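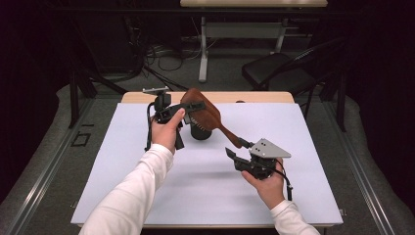 4. Setting the wake-up light

Search the manual Type a word Go

The Fidomero lamp keeps two alarms in its memory. Please set the clock first (section 3), otherwise the alarms will come at a wrong hour.

4.1 Press and hold the MODE key until the display shows A1.
4.2 Turn the ring to choose the hour. Press MODE one time.
4.3 Turn the ring to choose the minutes. Press MODE again.
4.4 Choose the length of the sunrise. The shortest is 2 minutes and the longest is 23 minutes. The factory setting is 13.
4.5 Wait until the display goes dark. The alarm is now saved.

Note: If you touch no key during the setting, the lamp goes back to the clock and keeps the old alarm.

Caution: Do not cover the lamp with a cloth, also not for a short time. The upper part becomes warm at full light.

4.6 Where to put the lamp

Put the lamp on a flat and steady surface, at the height of your pillow or a little higher. Keep the small light sensor on the front side free — small things that stand before it make the lamp think that the room is dark. 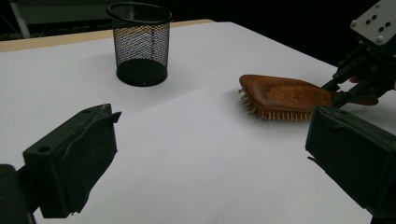

Laimutė Adomaitis wrote to us that her alarm did start on time, but the light stayed very weak until she turned the lamp with its sensor away from the street window. We thank her, and we advise the same to all owners with a bright street.

4.7 Error 437

This number means that the clock lost its time after a power cut. Both alarms stay in the memory. Set the clock again and press MODE to clear the number.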